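Vendar 492 Spin Coater

The Vendar 492 is a benchtop spin coater for depositing thin films on flat substrates. It is built in Bindomton and used mainly in university teaching labs and small materials groups. The bowl lifts out for cleaning and fits in a standard fume hood.

Programs are stored on the unit, up to 20 in all, each with as many as 4 steps. Speed, ramp and hold time are set separately for every step. The lid interlock stops the motor when the lid is opened. 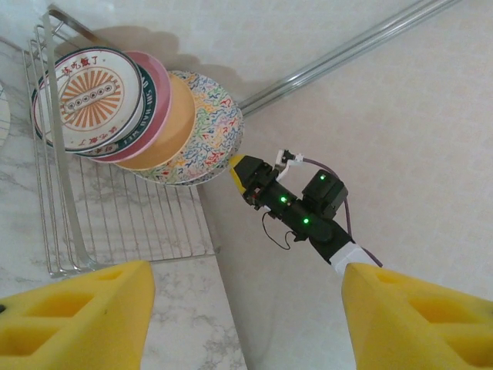
Plates standing in a wire dish rack on a marble countertop.

Supplied with the coater: 2 vacuum chucks, power cord, vacuum tubing and printed manual. A vacuum pump is not included. Chucks for small or fragile substrates are made to order by Bošković; send a drawing with your request.

Solvent compatibility: the bowl and lid tolerate common alcohols and acetone. Check with us before using chlorinated solvents.

Warranty is 2 years, parts and labor. Repairs are handled by Virkorness. Replacement lid seals will be back in stock in September.

For quotes and academic pricing, contact Jasmina Mujić in instrument sales. Please include your substrate size and voltage.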